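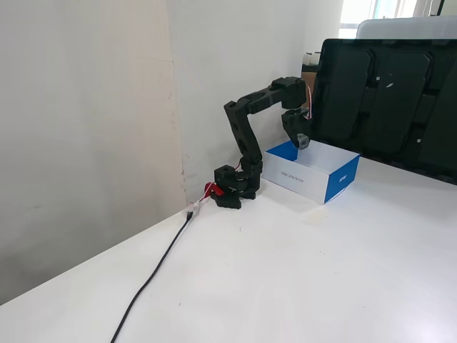
Photo: Garkevska Robotics Learning Centre

Preparing the Tabletop Arm Demonstration for Open Day

These instructions apply to staff presenting the cube-and-box demonstration at the Imska campus on Saturday. Each session runs for 7 minutes and admits 4 visitors.

Step 1. Set out the station
Stand the arm on the white table, close to the wall. Run the black cable away to the left, flat on the tabletop. Place the open box to the right of the arm, within reach of the gripper.

Step 2. Place the cube
Put the grey cube in front of the arm, clear of the box. Visitors may place it themselves once the arm is at rest – staff should confirm this aloud before any hand crosses the table edge.

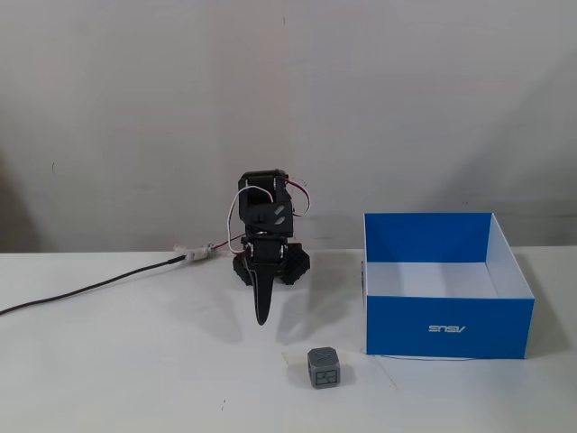 Step 3. Run the Kallano routine
Select the saved program and announce each movement before it begins. Should the cube be dropped, finish the cycle and start again. Do not reach in to correct it.

Step 4. Invite questions
Direct enquiries about school bookings to the Gavalas Room, where enrolment forms are available until 4 pm.
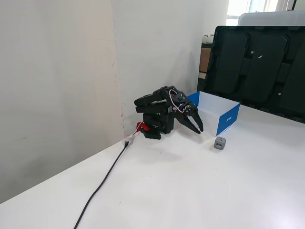

The arm folded low, with its jaws slightly open and the cube on the table.

Step 5. Close the session
Return the arm to rest, switch off the power supply and record the session in the station logbook.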